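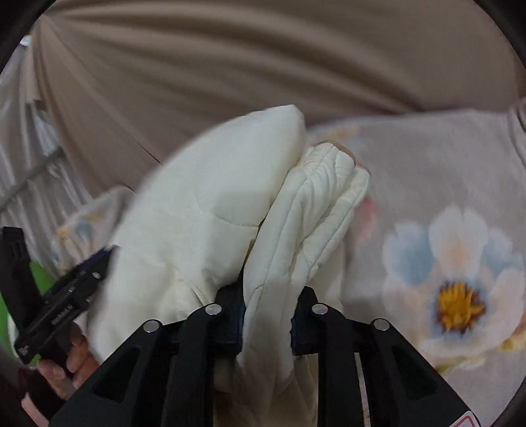

4. Sitting in the thickness of the wall

Of all the parts of a Renaissance or Renaissance-inspired house, the window seat is the one that visitors use the most and that writers on architecture mention the least. We came to it sideways ourselves. The survey described in the previous section was meant to deal with openings and their frames, and the first round of drawings stopped politely at the inner face of the wall, as such drawings often do. It was only on going back through our notes from the Koltetti house that we saw how often one of us had written something like "sat here to finish the sketch" beside a window, and began to wonder what we had been sitting on.

The answer, in most cases, was a pair of stone benches built into the sides of the window recess, facing one another across a narrow space for the feet. The type is much older than the Renaissance and has a long life in castles and town houses all over Europe. A thick wall needs a deep recess if any useful light is to reach the room, and once the recess is there it seems almost a pity not to sit in it. What changes in the houses we are concerned with is the care given to how the seat meets the rest of the room. The bench stops being a ledge left over by the mason and starts to have a front edge, sometimes with a small rounded molding, sometimes with a little panel below it that answers the panel under the sill.

Our sample consists of 37 windows with seats, spread over 20 houses. The houses run from the old core of Sturnon to the later villas on the Okora road, and that means we are comparing work by masons who had grown up with the type with work by architects who had met it in books or on their travels. We don't think this is a weakness. The later designers wanted very much to get it right, and their small mistakes tell us what they believed the seat was for. At the Yan villa, to take the clearest case, the benches are handsome and finely cut, and so high off the floor that a grown person's feet hang in the air. Somebody had evidently drawn them in elevation, where they line up beautifully with the base of the paneling, and had not sat down.

4.1 Height, depth, and the step

The height of a window seat can be measured from two places, and it took us longer than we like to admit to settle on one. In many of the older houses the floor of the recess is raised above the floor of the room by a step, so that a person climbs slightly to sit. Measured from the room, the seat looks tall; measured from the step, it is perfectly ordinary. We have used the step wherever there is one. Earlier descriptions of the Sturnon houses use the room floor, and a reader who compares our table with those will find differences that are nothing to do with the buildings.

The step itself deserves a kind word. It lifts the sitter to where the street can be seen over the sill, and it also marks off the recess as a small room of its own, with its own floor and, very often, its own little vaulted ceiling. Two people on facing benches are out of the way of anyone crossing the room behind them. They have the light from the side, which is kind to a book or a piece of sewing. Muammer Tokgöz, who drew the Koltetti recesses for us over a cold week in November, noted that he could hear a conversation in the facing seat quite plainly while the same voices were only a murmur by the fireplace. We have made no proper study of the acoustics and offer the remark for whoever would like to take it up.

Depth, by which we mean the distance from the front edge of the bench back to the side wall, varies a good deal more than height. We had expected deeper seats in grander rooms, and there is a slight tendency that way, but the thickness of the wall and the splay of the recess have more to do with it. Where the sides of the recess open out toward the room, the benches usually open out with them, and the seat ends up wider at one end than at the other. Some masons cut the bench square in spite of the splay and lost a wedge of stone at the back, filled in with plaster. Others let the taper stand. The tapered ones are, to our eyes, the prettier, though they are hard on anybody who has to fit a cushion.

4.2 Stone and softness

Cushions bring us to a matter that drawings handle badly. A stone bench in a north-facing window is a chilly thing, and we can't suppose that people of any means sat on it bare for long. Textiles of that kind seldom stay with a house, and none of the recesses in our sample keeps anything that could be called original. Today a few are furnished with loose seat pads, and most with nothing. Padded fabric also behaves differently from anything else we have had to draw: under pressure it bunches up into lobes, as the cream-white piece in Figure 3 does, and a tidy rectangle on a plan says very little about the place it will really take up on a narrow bench.

This matters for the numbers. A seat that seems low in the tables may have been set low on purpose, to leave room for a thick pad on top, and the same bench would then be comfortable in use and awkward only to a surveyor in thin trousers. Gualtiero Dal Bello has suggested to us that the low benches in the upstairs rooms at Sturnon should be read in this way, and that the higher ones near the entrance, where people waited, were left bare. It is an attractive idea and we lean toward it. The trouble is that several of the entrance rooms had their floors relaid, in at least one case more than 100 years ago, and a new floor laid over an old one will lower every bench in the room without anybody touching the bench.

We looked for wear as a check. Front edges are worn in nearly every older house, as one would hope, but the tops are harder to read. At Koltetti there is a shallow polish along the middle of both benches in the large upper room – much easier to feel with the palm than to see – and none on the benches of the room below. Whether the lower pair was cushioned, or simply less loved, we can't say from the stone alone.

4.3 The later villas

The villas on the Okora road keep the facing benches but tend to drop the step, and with it goes a good part of the pleasure. The recess becomes a continuation of the room. Large panes and lower sills had made the climb unnecessary for the view, and a step in the floor must have seemed a nuisance. In several of these houses the bench has been carried around under the sill as well, making a three-sided seat, and we are inclined to see in this the beginning of the built-in window seat with a hinged lid that is so familiar from later suburban houses. The link needs more work, and section 6 returns to it with some drawings from the builders' own albums.

Comments

Bjarke Bech
Lovely section, and I'm so glad somebody finally gave the step its due. My grandmother's house had a window like this and we children fought over the left-hand bench, which got the afternoon sun. Did you look at which side shows more wear? I would bet on a difference.

Maarten Wuyts
On the relaid floors: it may be worth checking the door thresholds in the same rooms. If the floor came up, the doors were usually trimmed at the bottom and the cut shows. Thu 22 November is my last day with the Sturnon files, so write before then if you want copies.

Thomas Caruso
I have sat in the high seats at the Yan villa and can confirm the dangling feet. Beautiful moldings though! Will the tables be posted separately? They come out very small when I print them.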